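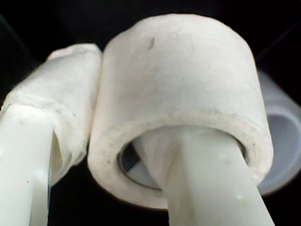

Les règles de la pince

Dossier pour les 8-12 ans, rubrique Machines et sécurité

Une pince de robot saisit, tient et relâche. Pour chacune de ces trois actions, il existe des règles. Certaines sont écrites dans des normes, c'est-à-dire des textes que des spécialistes de plusieurs pays rédigent ensemble. D'autres sont propres à un atelier. Ce dossier présente celles de l'atelier Pledora, à Nodstead, où l'on apprend à des robots à manipuler de petites pièces.

Règle 1. La force est limitée

Le mot « force » désigne ici l'intensité avec laquelle les doigts de la pince serrent. Une force trop faible laisse glisser la pièce. Une force trop grande peut la marquer ou la casser. L'opérateur choisit donc une valeur maximale avant de commencer et la note sur la fiche de réglage. Le robot n'a pas le droit de la dépasser, même si la pièce glisse.

Un anneau peut être tenu de deux façons : par l'extérieur, entre les deux doigts, ou par la paroi, avec un doigt dedans et un doigt dehors. Dans le second cas, la paroi seule supporte la force. La valeur maximale est alors plus basse.

Règle 2. Le bout des doigts est contrôlé

Le bout d'un doigt de robot peut recevoir un revêtement. C'est une couche ajoutée par-dessus le doigt pour améliorer l'adhérence ou protéger la pièce. Cette couche s'use. À Pledora, elle est examinée toutes les 638 prises, pince ouverte et sans pièce.
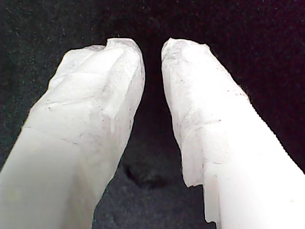

Un bord déchiré, un pli ou une partie décollée doivent être signalés. Un morceau de revêtement qui dépasse peut s'accrocher à la pièce ou gêner un capteur. Un pli change l'épaisseur du doigt, donc l'endroit exact où il touche l'objet. Kazimiera Pietrzak, responsable des contrôles, classe chaque défaut dans un tableau : à surveiller, à remplacer avant la prochaine série, à remplacer tout de suite. Les deux doigts sont toujours notés séparément – ils ne s'usent pas de la même manière.

Règle 3. Les mains restent dehors

La zone que le robot peut atteindre s'appelle l'espace de travail. Personne n'y met la main quand le robot est sous tension. Pour changer un revêtement, il faut :
arrêter le robot ;
couper l'alimentation ;
verrouiller l'interrupteur avec un cadenas ;
vérifier que rien ne bouge.

Cette méthode s'appelle la consignation. La personne qui a posé le cadenas garde la clé sur elle.

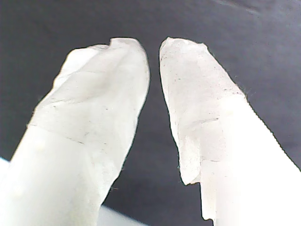 Nodstead, lundi 15 janvier

Le registre de l'atelier compte ce matin 1 071 prises depuis le dernier changement complet. Leszek Czerwiński relit les fiches et Nurhan Avcı vérifie les valeurs de force. Une fiche sans signature n'est pas valable, et la série concernée est refaite.

Le prochain changement complet est inscrit pour juillet. Il peut être avancé si un défaut passe dans la troisième colonne du tableau.

Vocabulaire

Prise : action de saisir un objet avec la pince.
Série : suite de prises faites avec le même réglage.
Registre : cahier ou fichier où l'on note ce qui a été fait, quand et par qui.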